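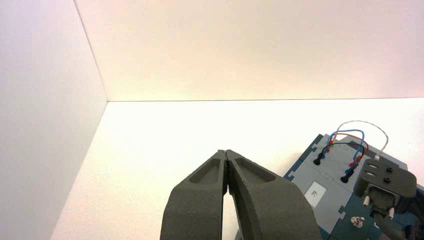
Kyung-tae Yook wants to know if the open day at Prollorik was worth the drive out to Bovholm, and whether the robots did anything apart from wave at people. Short answer: yes, and yes! Long answer is this thread, sorry in advance.

---

**2/** So Prollorik have a little white booth with two arms in it and a task board on the table. Patch cables, banana plugs, a toggle switch. The job they're working on is plugging and unplugging, which sounds like nothing until you've watched a gripper line itself up on a plug for ages and found yourself holding your breath.

---

**3/** I asked if it was all pre-programmed. Bit of both, apparently. The big moves are set and the last little bit is down to the wrist camera. The woman running the demo said cables are the worst because they never sit the same way twice (anyone who's been behind my telly would agree).

---

**4/** They've done more than 2,000 tries since November. She had the log up on a laptop and was very upfront about the misses, which I liked. The longest run without someone stepping in was 347.

---

**5/** Favourite bit: the arms have names at the workshop. One's Jin. The other one is still waiting on a name and there was a jar for suggestions. I put in "Gary". I'll be crushed if it's not Gary.

---

**6/** Things I'd grumble about: parking (dreadful), and the talk from the Mandholm crew was so quiet that everyone past the second row gave up and went for a sausage. Good sausage though.

---

**7/** A kid next to me asked if the robot could do shoelaces and got a proper ten-minute answer, with drawings on the back of a flyer. I learned more from that than from the talk.

---

**8/** Kyung-tae, they're open again next month if you fancy it. You have to book, it's free, and the morning slots are the ones to get. I'll drive if you're buying the sausages.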